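Kit corner: what we're buying next, and what we aren't

February is budget month, so you get me instead of the usual project news. Oluwaseun Okeke has asked every corner of the group for a shopping list by the end of it, and mine is the gripper list, which has grown a bit since I last wrote one (sorry, Oluwaseun!).

The short version is that I'd like three more pairs of hand-held grippers, a big box of spare finger pads, and a proper amount of storage. The long version is below, because last year I sent a one-line request and spent the spring answering emails about it.

I started with two quotes. Tromano will sell us pairs outright, with pads and screws priced separately, and Drivov would rather we leased. The lease looks lovely on the first page. Then you add the return shipping and the charge for worn parts and it stops looking lovely quite quickly, so I've gone with buying. Delivery is nine weeks, which means an order in before the end of the month if we want everything for the summer sessions in the Paltau flat.

Pads are the bit I got wrong last time. I budgeted for them as if they were part of the gripper, when they're much more like printer ink! I've put in for 80 this time, stored in Rawat drawers with labels on, and I'll be guarding the key.

The other line people skip is props. Fruit, plates and bedding come out of somebody's pocket if they aren't on the sheet, and small props add up over a season (pomelos are not cheap, I can tell you). I've given them a line of their own, along with tablecloths and desk lamps.

Fruit and a plate on the Baby Bear cloth, and the striped fabric with the grippers open:

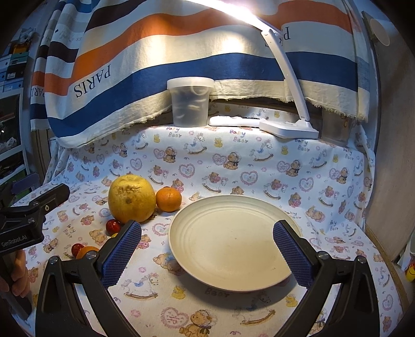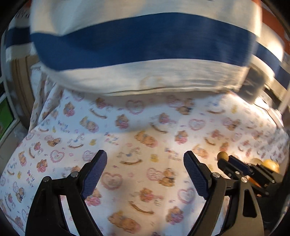 Couldn't we save money by buying one pair now and sharing it between the teams?

We could, and for a short trial I'd say go for it. Over a whole summer, though, the sharing eats the saving. Somebody has to carry the pair across town, check the screws, charge everything and sign it over, and if a joint goes stiff then both teams stop. I worked it through with a single shared pair and lost nearly 104 hours of session time, and that was with everyone being punctual. A second pair costs less than those hours do. The third is our spare, and if the money gets tight it's the one I'd give up first.

A few bits still to settle. I haven't got a price for carry cases that I believe, so there's a placeholder on the sheet in yellow. Training time isn't in my figures at all, as it comes under Oluwaseun's heading. And if your team wants a different pad texture, tell me before the order goes in, as Tromano won't swap opened packs.

The sheet is in the shared folder under "grippers, draft 3". Put comments in the right-hand column, please, and leave my formulas alone!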